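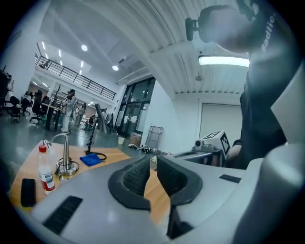
One customer told us our hold music was the best part of the moving experience, and could she please have the name of the song. We have thought about that remark a good deal. We took it as praise, gave her the name of the song, and rewrote the way we answer the phone.

Kadari Moving & Storage has been carrying other people's pianos up other people's stairs since the days when the company was a van and a dolly with one bad wheel. The dolly has been retired. The van is now 5 vans, all of which start, most of them on the first try.

About our name: Kadari was the street where we rented our first garage. We considered something with "Swift" or "Eagle" in it, but every mover in the county had got there first, and the sign painter charged by the letter.

What we do

We move apartments, houses and small offices, mainly between Adeyemi and Dikent, a trip of 119 miles with one decent place to stop for pie. Last year we did 1,118 moves. The smallest was a fish tank. The largest was a dentist's office, chairs included, and we would be happy to do another once our backs have forgotten.

We also store things. Our warehouse on Kodix Road has 101 units, and roughly a third of them hold exercise equipment. We make no comment on this. The units are dry, locked and open to you until 9 p.m., in case you get the urge to row.

How we charge

You get a written price before we lift anything. If the job takes longer than we guessed, that was our guess and you pay what it says on the paper. Stairs are included. Couches that were built inside the room they live in are a separate conversation - please bring it up early.

Working with us

We hire in May, ahead of the summer rush. Experience is welcome, and so is a calm attitude toward bunk beds. Stop by the warehouse on a Friday morning and ask for the office. The door sticks, so push.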